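Findine – Célula de manipulación doméstica con gemelo simulado

Fabricante: Prellberg
Distribuye: Plukwood
Modalidad: demostración en sala, previa inscripción
Última jornada: diciembre

Prellberg anuncia Findine como «lista para el hogar». Fui a la jornada de puertas abiertas con esa frase subrayada en el folleto y volví con ella tachada. Lo que se enseñó fue el entorno simulado, proyectado en la pared. Brazos físicos trabajando, ninguno.

La pinza es de dos dedos y el paquete incluye una vista cercana de la herramienta, que es donde se aprecia si un agarre tiene sentido o no.

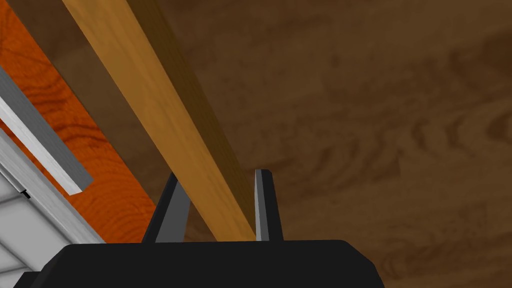 El precio de la licencia de sala no figura en ningún sitio. Yamuna Reddy, que presentaba el producto, habló de 3.000 ensayos por configuración – sin decir cuántos salieron bien. Se lo pregunté dos veces. La respuesta fue que depende de la tarea, cosa que ya sabíamos al entrar.

Lo que sí está resuelto es el aspecto de los materiales. Las vetas de la madera se distinguen bien, también en el tablero marrón del fondo, algo borroso. Ahora bien, una veta bonita no informa del rozamiento ni del peso de un listón, y de esos parámetros no hay ficha publicada. 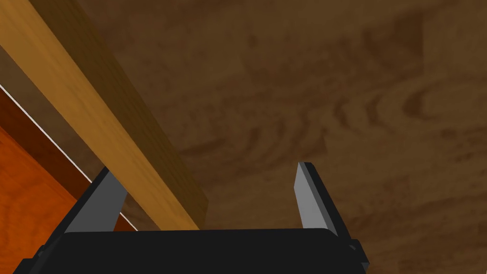 Página modificada por última vez: diciembre, 19:00 h

Requisitos según el folleto: 500 GB de disco y 2 tarjetas gráficas. Ó Dubhghaill, la empresa que hace la integración, cobra aparte la puesta en marcha. Conviene pedirlo por escrito.

Para la parte de dormitorio se usa una habitación completa, con cama y mueble. Me interesaba más que los primeros planos, porque la distancia entre el brazo y los muebles es lo que complica una casa de verdad.

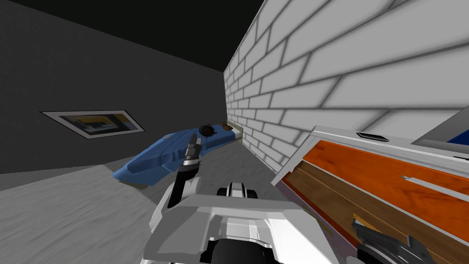

Findine, habitación simulada: brazo con la pinza sobre la cama azul.

Valoración: útil para un laboratorio que ya tenga brazos y quiera ensayar antes de mover nada. Para una residencia o un particular, yo esperaría a ver la misma tarea hecha con muebles reales y con las cifras de fallos encima de la mesa. Plukwood admite solicitudes para la próxima demostración en el mostrador de la sala.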